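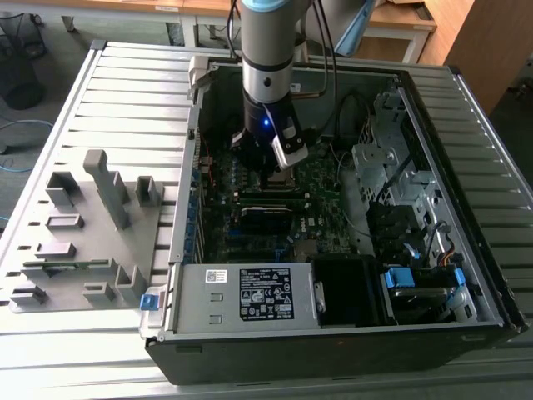 Robotic disassembly cell, Negussie Building, Tusell Institute

Call for Participants: Review of Grip Loss in Robotic Computer Disassembly

The Tusell Institute invites experienced technicians to take part in a paid study of a recurring fault in its robotic disassembly cell. The study opens in September and is led by Dr. Minttu Räsänen. Applications must be received by 05/08/2023.

Background

The cell removes reusable parts from retired desktop computers and workstations. Between its commissioning and the end of last quarter, it completed 191 processor removals. In 11 of these, the gripper lost its hold while the part was above the board. Eight of the drops bent contacts in the socket, and one sent a fragment past the table guard. No person was injured. Processor work without an operator present has been suspended until the review is complete.

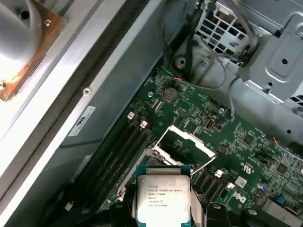 Loss of grip is most costly during the short lift between the socket and the parts tray. The control software, Flesex, reads finger position but does not measure slip, so a part that has begun to tilt is reported as secure. A processor such as the Xeon E5-1630V3 is held only by its sides, one finger against each, and with the load plate standing open there is nothing to shield the socket from a falling part. The Institute wishes to learn how early a trained observer can recognize a failing grip, and which warning signs the software should be taught to detect.

What participants will do

Participants will attend two sessions of three hours each. They will watch live and recorded removals, press a stop button when they judge a grip to be unsafe, and complete a short interview. All live removals take place behind a closed guard. Participants will not be asked to reach into the cell at any time.

Who may apply

Applicants must be 18 or older and have at least two years of paid experience in computer repair, electronics assembly or machine operation. Experience with robots is not required. Current employees of Dustach, which supplied the gripper, are not eligible.

Payment and privacy

Each participant will receive $190 on completion of both sessions. Partial attendance will be paid by the hour. Sessions are recorded on audio — names are removed before analysis — and participants may withdraw at any time.

How to apply

Send a one-page summary of relevant experience to Zewditu Alemneh, Study Coordinator, Tusell Institute, Negussie Building, Room 8. Please state any dates in September on which you are unavailable.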